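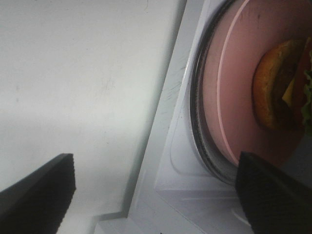 Cleaning the inside of a microwave is one of those jobs I put off for weeks and then finish before the kettle has boiled twice. I do mine before anything with tomatoes in it has had time to set like concrete, or that's the plan anyway! The bit most people skip is the ring round the turntable, dark and slightly ribbed on this one, and a great place for crumbs to settle. The seam where the white wall meets the floor is another spot to go over slowly.

You'll need a bowl, a lemon, a soft cloth and an old toothbrush. Please leave the scouring pad under the sink. I used one in our first flat in Grunness and the scratches were there until the day we moved out.

Switch off at the wall and take out any plates and the turntable (if yours lifts out — check the booklet). Wash them in the sink with ordinary washing-up liquid and let them dry on the rack.

Put the turntable back, cut the lemon into 4, squeeze it into a bowl of water and drop the bits in too. Leave a wooden spoon in the bowl so it doesn't boil over all at once. Switch back on, heat for 3 minutes, then keep the door shut for another 2. The steam does most of the work.

Switch off again, lift the bowl out with oven gloves and wipe the top first, then the walls, then the floor. Go along the join with the toothbrush, and round any raised edges in the floor while you're there. Old smudges may want a second go with a dab of bicarb on a damp cloth.

Dry everything, and leave the door open while you have a cup of tea.

Torben Reuter, 30 September 2020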